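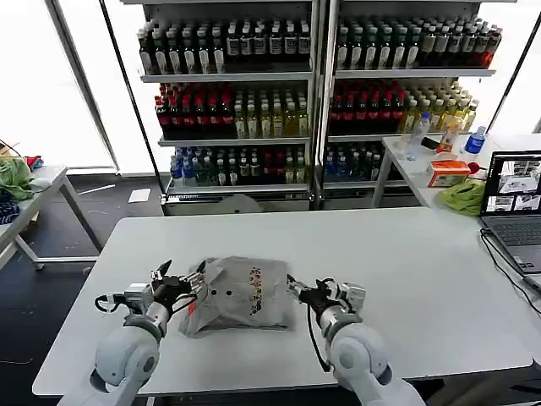 Issue 146

The bag the shirt comes in

I bought a gray T-shirt in August and it came in a gray plastic bag. I didn't think about the bag until I had to put the shirt back in it.

The shirt was the wrong size. The store, Faulkner, takes returns for a refund if the item comes back "in original packaging." So I got the bag out of the trash, smoothed it on the kitchen table and tried to make the shirt fit. It took me 6 tries. The shirt had gone in flat at the factory and I could not get it flat again. In the end I pushed it in with my hand, taped the flap and mailed it. The refund came through, so I suppose somebody at the other end opened it, pulled out the shirt and folded it properly.

I think this is a silly way to sell shirts. A cotton T-shirt does not need a bag of its own. It is not food. It is going to be worn under a jacket on a bus. The bag wrinkles the minute it is handled, and then it looks worse than the shirt would have looked with nothing around it.

The usual defense is that the bag keeps the shirt clean in the warehouse, and I accept that. Warehouses are dusty and boxes get dropped. But a carton of shirts can have one liner around the whole lot. Gramura, where I buy socks and undershirts, ships that way to its stores and puts the shirts out on the table with a paper band. I have never brought home a dirty one.

The other defense is that people want to open something. I don't believe this about T-shirts. I have watched people in stores, and what they do is open the bag right there to feel the cloth, and then leave it on the shelf half open. The clerk has to refold the shirt and bag it again, or more often hides it at the bottom of the pile.

Folding is the part of this I care about most. A folded shirt on a table tells you nearly everything. You see the collar, you see the print, you can feel how heavy it is.
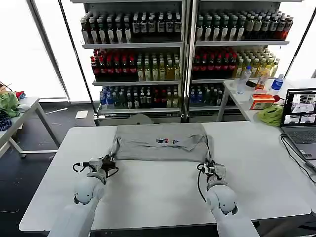
It also stacks. My mother taught me to lay the shirt out flat, bring the sides in, and then fold up from the hem, and I still do it that way. It takes a few seconds once you have the habit. The hem is where people go wrong. They pick it up by one corner and the whole thing twists, and then they blame the shirt.

A store that folds well doesn't need much else. The Selov on my side of town has 2 long tables of shirts with no plastic on them, and the piles are straight at closing time. They sell to the same people as everyone else.

Wusedar says it will stop using single bags on basics over the next 4 years. I don't know why it needs that long. A paper band costs very little, and the staff already know how to fold. They could start with the plain gray ones and see if anyone complains.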